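Hudgate Robotics Club
Pre-session safety check, two-arm bench, table-laying project
Filled in by: Hollis Mbeki
Session: Monday, after school
Key: OK / FIX / ASK

I've put comments under most of these because last term's sheets were just a column of ticks and I couldn't tell what anyone had looked at. Please do the same when it's your turn! Messy is fine.

1. Emergency stop pressed and released, both arms go limp and come back
OK. Tested it twice. Do hold the arms up by hand before you press it, they drop faster than you'd think and the left one gave me a proper rap on the knuckles in March.

2. Base mounts tight on the rail
OK, after a bit of work. One bolt on the right base took nearly half a turn, so I went round all of them with the long key. I've written "checked" on the tape by the toolbox. If you move a base, rub it off.

3. Cables clipped, with enough slack at full reach
OK. I ran each arm out to its furthest point at slow speed and watched the purple cables the whole way. Nothing pulled tight and nothing got nipped at the elbow. Spare ties are in the Fekport tin (the one with the dent).

4. Grippers open and close cleanly, pads not worn
FIX. The left pads are going shiny and I'd like them swapped before the regional heat. We've got one new set left from the Kokkonen order and I don't want to open it until someone has ordered more. They'll do for cloth in the meantime. Please don't use them for cups.

5. Speed limit set to 18 per cent for anything new
OK. It was on 41 when I switched on, which I think is left over from the demo. Put it back when you've finished, please, whoever you are.

6. Cloth lift, both arms together, hands outside the rail
OK. This is the bit I was most nervous about, as the two arms have to agree with each other or they end up having a tug of war. I ran it slowly with one finger on the stop button and Produs (our control program, for the new Year 9s) had no complaints. 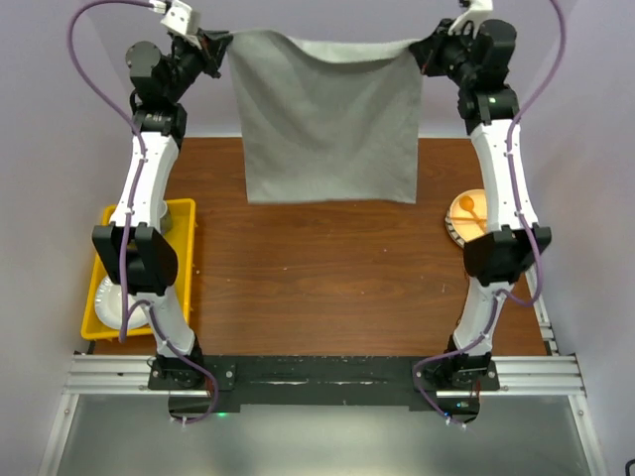
I do want us to agree a rule on when you're allowed to reach in. My suggestion is never while either gripper is holding something, even if the program says paused. Paused still has power to the motors. If the cloth snags, stop it properly and then sort it out.

7. Crockery and cutlery fit to use, no chips or cracks
OK. Ran my thumb round every rim. Anything chipped goes in the bin and not back in the cupboard, even if it's your favourite.

8. Table top clear of screws, tie ends and crumbs
FIX. Needs a wipe, there are specks on the wood again. Small thing, but last term a snipped tie end got stuck in a gripper and we lost most of an afternoon to it.

9. Motor hours logged
ASK. The log says 3 hours since the last service and I don't believe it for a second. Service is due at 4000 lift cycles, so could whoever has the laptop look up the real count?

10. Goggles and hair ties out on the side
OK. 3 pairs of goggles are badly scratched, so grab a good pair early.

Good to run, cloth work only, until the left pads are done.
H.M.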